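Red and White: The Folding Table at Wondberg

Every May we empty the long closet behind the stage at Wondberg, and every May I promise myself I'll write something down about it before the summer gets away from me. Well, it got away from me again, so this page is going up on August 27, 2026, and I hope you'll forgive the delay! The closet holds the team shirts, the choir things and a good deal that has drifted in over the years, and this time it came to 266 pieces, every one of which had to be washed, looked over for loose seams and folded.

I took over the laundry list from Kittipong Tanasarn, who kept it beautifully (in pencil, with a column for missing buttons), and I've tried to keep up his habits. Reds get washed only with reds. White trim gets a second look under a good lamp, as that's where any pink will show first, and once it has set you'll be soaking it for days. 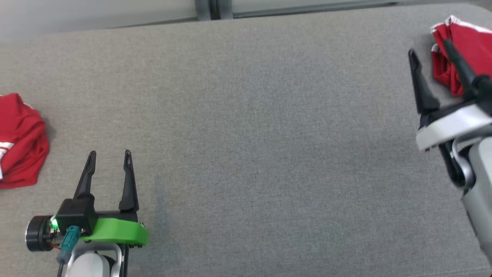 Red with white stripes on the left, red with white trim in the far corner, and plenty of gray cloth between them.

I do love a covered table for this kind of work. A bare top lets the sleeves slide around while you're trying to square them up, and a bit of weave holds everything where you put it. Ours gets shaken out between loads and washed at the end of the week along with the towels.

The reds came to 90 pieces altogether, and they've gone back on the lower shelves where the younger ones can reach them. If you have one at home from last season (check the trunk of the car, that's where mine was), please drop it in the basket by the Uleck Street door and we'll add it to the next wash.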